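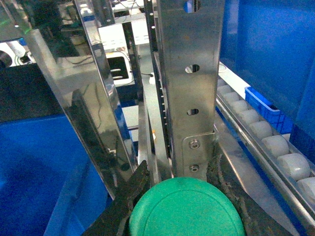 Posted September 26, 2024 by the Burkance Pantry blog
Filed under: Storage, Reviews

I have been through more pantry canisters than I care to admit, and when my last set finally gave up (two cracked bases and a hinge that snapped while I was reaching for the brown sugar) I decided to spend a little more and get the Omora screw-top set everybody in my baking group keeps going on about. I've had it since January, so I feel like I can give it a fair write-up now.

You get 3 canisters in the set, small, medium and large, and mine cost $155 with shipping. I know. I swallowed hard too! I had a Vasex set in my cart for less than half of that and went back and forth for a good week before I gave in.

What sold me was the lids. They're wide, they have a nice deep thread, and they go on without that awful business of lining everything up and starting over. My hands get stiff in the mornings, especially when the weather turns, and I can open the big one before coffee. The seal has held up nicely as well. Brown sugar stays soft, crackers stay crisp, and the oats I forgot behind the rice for most of the spring tasted perfectly fine when I found them again.

The large canister takes a full five-pound bag of flour with room left to get a measuring cup in, which my old ones never managed. The medium is my sugar canister and the small one has been tea, then walnuts, and is now tea again.

Now for the grumbles. The gasket has to come out for cleaning, and it does not like going back in. The first time it took me 20 minutes and a butter knife, though I'm down to a minute or so these days. The lids are top rack only in the dishwasher, and the little paper that tells you so is printed in type fit for ants. I also wish they stacked better. They'll sit on top of each other, but give the shelf a bump and you'll hear it.

I ordered from Dabbas, and the box arrived in good time with a dent in one corner and everything inside in one piece. Replacement gaskets are sold separately, in packs of 2, and I'd go ahead and put a pack in with your order so you don't pay shipping twice like I did.

Would I buy them again? Yes, I would, although I'd wait for a sale. If you only need something for dry pasta, the cheaper sets will do you just fine. For flour and brown sugar I'm very happy with these, and I've got my eye on a second large one for bread flour.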